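Packing light(ish) for May

2023-03-27

So the trip is booked! My friend Olga Marín talked me into seven nights on the coast in May, and because I am who I am, I've already started practicing my packing. Yes, in March. My sister laughed at me over the phone and I don't care one bit.

The bag I'm using is my old black carry-on, the one I bought back when I worked at Figueroa and flew every other week. It still closes fine, the straps inside still hold, and I'm not paying 200 dollars for a new one when this one works (I did look, late at night, with a glass of wine).

My rule this time is soft stuff first, flat and folded, filling up one side before I even think about shoes. I used to be a roller. I rolled everything, and then I'd get to the hotel and every shirt had those weird crinkles around the middle. Folding takes me longer but I like how it looks, and if I stack by color I can find things without digging down to the bottom like a raccoon.

The pale green and white goes in underneath, turquoise on top. Those are my vacation colors, apparently — I don't own much else that feels like the beach.

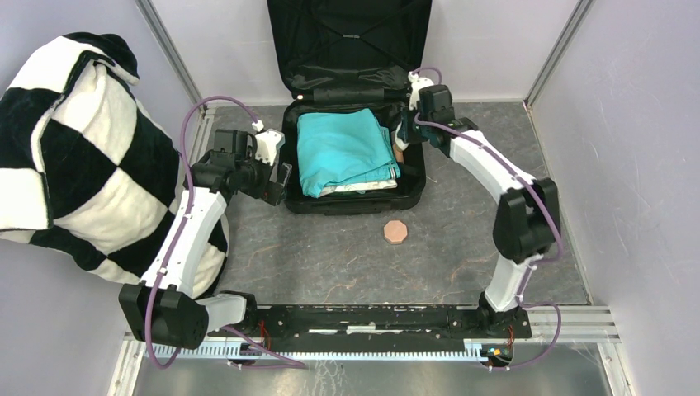
Turquoise on top, green and white below, lid wide open.

The checkered fleece is still up for debate. It's so fuzzy and I love it on a plane, but it would eat up half the suitcase all by itself. Olga says just wear it like a cape through the airport. I might!

Still to figure out: sandals, the big sunscreen, and whether I need 2 swimsuits or can get by with one. If you have opinions on that, leave me a comment.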